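Flindix sim pack: worth it for a small workshop?

Forum > Software and simulation > Reviews and buying advice

closs_nisreen
April 27, 2021
We're a small outfit (Closstead, mostly light assembly) and I've been asked to look at the Flindix simulation pack before the trial runs out. It's the one with the parallel gripper model, the wrist view and the ready-made pick tasks. The quote we got is 2,105 for a single seat with a year of updates. There is a bigger bundle at 3,084 which adds the second arm and the task editor.

I've only used the basic cube task so far. Installing was fine on our Linux machine and a pain on the Windows one, where it wanted an older graphics library and didn't say which. The manual is short. The joint limits on the gripper are set in a plain text file, which I liked.

What I want to know is whether anyone has taken something set up in it and run it on a real arm, and how much work that was.

makis_p
Used it for most of last year. The physics is fine for rigid parts. Don't expect much with anything soft, bags or cable for instance. Contact is decent if you drop the time step, but the default is too coarse and the part creeps out of the grip when you lift quickly. Change that first.

Moving to the real arm took us 17 days, and a good part of that was our own calibration being off.

tkourk
I'd save the money. The rendering is years behind. Flat colours, plain background, hardly any lighting to speak of. If you are training anything that looks through a camera it will fall over when you put it in front of a real bench. Usance does a package with proper materials and you can bring in your own scanned parts.

closs_nisreen
Thanks both. On the looks, I agree it's basic. I've been working with the wrist view on the cube task at the default settings, and it's as plain as tkourk says.
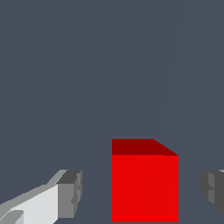
My bigger question is the distance reading. I can get the fingers level with each other easily enough, but I'm not sure how the pack decides the part is centred. There's a value called grip_offset in the log and the manual gives it one line. Is it measured from the fingertip pads or from the wrist?

makis_p
From the wrist. It caught me out too. If you want it from the pads you have to add the finger length yourself, and that number is in the gripper file, in millimetres, while the log is in metres.

athina_z
It changed in version 2. It's the midpoint between the pads now. Makis, are you still on the old one?

makis_p
Could be. I haven't updated since July because our scripts worked and I didn't want to touch them. Go with what Athina says if you're on the trial, as that will be the current version.

tkourk
So a basic measurement changed its meaning between versions and the manual has one line on it. That's more or less my point about this product.

athina_z
It's in the release notes. I'm not saying the manual is good.

On the graphics, I think you're judging it for a job it isn't sold for. We don't use the camera output at all. We use it to check reach, approach angle and finger clearance before we cut new fingers, and for that a red block on a grey background is all I need. It runs quickly on an ordinary office PC, which the Usance package did not when we tried it.

tkourk
Fair enough for clearance checks. But they do advertise it for vision work, it's on the product page, so I think it's right to judge it on that as well.

leo_stam
Coming at this from the integrator side. I've set the pack up for two customers. One is happy and one stopped using it after around a month.

The happy one picks machined blocks and caps from a fixed tray. The parts are simple, so the box shapes in the pack are close enough. The other had moulded parts with curved sides, and importing those meant breaking each one up into simpler pieces by hand. The importer does have an automatic option. It made a mess of anything with a hole through it.

Support was all right. They answer by email, normally the next working day. No phone.

closs_nisreen
That's useful. Most of ours are square or nearly square, but we've got one bracket with a slot in it that would be the main reason for buying. Leo, was it the importer in the cheaper version or the one in the bundle?

leo_stam
Same importer in both as far as I know. The bundle only gives you the editor on top. If the bracket is what matters, ask them to run it for you before you pay. They did that for my second customer, though he'd already bought it by then.

athina_z
You could also look at the gripper models from Kyriakidis. They're sold separately and they load into Flindix without much trouble. The fingers in the pack have a stepped pad, and if yours are smooth or rubber faced your clearances will be a bit out.

makis_p
Agree with that. We swapped the fingers in the first week. Keep a copy of the original gripper file before you do, the reinstall doesn't put it back.

closs_nisreen
Ours are smooth, so I'll need to do the same. I've checked and the trial is the current version. The offset makes sense now that I'm reading it from the pads.

I've emailed them the bracket file and asked for a test import. If that works I'll probably put in for the single seat and leave the bundle, we've only got the one arm anyway.

tkourk
Ask them about the Windows install while you're at it. That library problem was there when I tried it as well.

leo_stam
It's the 32-bit one it wants. Install that first, then the pack, then restart. Doing it the other way round doesn't work.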